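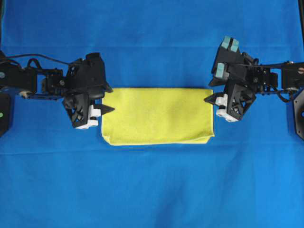 Unit 6: Good Practice at the Two-Arm Bench

Course handout, Musisitz Laboratory Course in Applied Robotics
Revised May 2019
Course leader: Leonie Lanz

6.1 Purpose of this unit

This handout sets out the rules that apply to all student work at the two-arm benches. It covers the preparation of the work surface, the placing of the test object, the conduct of a trial, and the written record. The rules apply equally to teleoperated trials and to trials run under a stored program. Students are expected to have read the handout before the first bench session and to bring a copy with them.

The unit uses cloth folding as its working task. A towel is a demanding object for a pair of small arms. It has no fixed shape, it offers no rigid edge to close on, and the result of one movement depends on how the material was lying before that movement began. Much of what follows is concerned with making that starting condition the same each time.

6.2 Standards and house rules

Students should distinguish between three kinds of requirement.

A standard is a published document, agreed by a recognized body, which sets out requirements or recommendations for a class of equipment. Students who go on to work with industrial machines will be expected to know ISO 10218, on the safety of industrial robots, and ISO 12100, on risk assessment and risk reduction. Both are in the course library.

A house rule is a rule adopted by this laboratory for its own benches. It may be stricter than a standard, but it may not be weaker where a standard applies.

A working convention is an agreed way of doing something so that results can be compared. Breaking a convention does not usually put anyone at risk. It does mean that the trial cannot be counted.

In the sections below, "must" marks a house rule and "should" marks a convention. The same usage is expected in written reports.

6.3 Preparing the work surface

The bench should be covered with a plain cloth in a single color that contrasts clearly with the test object. The blue cloth with a yellow towel is the standard pairing for this unit. Patterned covers are not accepted.

The cloth should be smoothed by hand before each series. Faint creases from storage are tolerated. A raised fold is not tolerated anywhere along the path of a fingertip, as a descending finger may catch it and drag the whole cover. Particular attention should be paid to the areas close to the arms, where fabric tends to gather and where it is easily overlooked.

All loose items must be removed from the cloth. This includes pens, spare screws, cable ties, and drinking vessels.

Cables must be routed so that no loop can enter the space between a gripper and the surface. A loop that stands above the arm links is acceptable provided that it stays clear throughout the full range of travel. Each cable should be checked with the arm at both ends of its range before the first trial of the session.

6.4 Placing the test object

The towel should be folded into a rectangle and laid with its long sides running from one arm toward the other. It should lie midway between the two grippers, so that each fingertip faces one of the short sides.

At the start position, both fingertips must be open to the air and clear of the towel. A small gap at each side is sufficient. The gaps need not be equal, but each must be noted on the trial sheet.

Small irregularities, such as a turned corner or a slight wave along an edge, are to be recorded and left alone unless the trial plan calls for a flat start. Students often wish to tidy the towel after the arms have been enabled – this is forbidden under rule 3 below.

6.5 Rules for the conduct of a trial

1. One person is named as operator for the series. The operator alone may enable the arms.

2. The stop control must be within reach of the operator and must be tested at the start of each session.

3. Hands must be outside the reach of both arms whenever either arm is enabled.

4. The operator must say "enabling" aloud and wait for a spoken reply from the partner.

5. If a finger catches the cover, the trial is stopped and recorded as a failure. It may not be rescued by hand.

6. Gripper pads and finger parts must be inspected between series. A pad that has lifted or shifted is to be reported, and the arm is taken out of use until it has been refitted.

7. Arms must be returned to the rest position before power is removed.

6.6 The trial record

Every trial is to be recorded, including those stopped early. The shared set from the February course group, known as the Gelen set, holds 1,031 trials, of which 65 were withdrawn at review for incomplete start notes. Those trials could not be recovered, as the starting condition of a towel cannot be worked out afterward from the result.

The record should give the operator, the bench, the start position of each arm, the state of the towel, the outcome, and any departure from the plan. The outcome is entered as completed, failed, or stopped. Terms such as "nearly" or "almost" are not to be used in the outcome column, although they may appear under remarks.

6.7 Preparation for the next session

Read Unit 7, on changes of fingertip and pad. Draft a risk assessment of one page for the bench described in this unit, listing each hazard, the person exposed to it, and the measure proposed. Drafts are to be handed to Leonie Lanz at the start of the session.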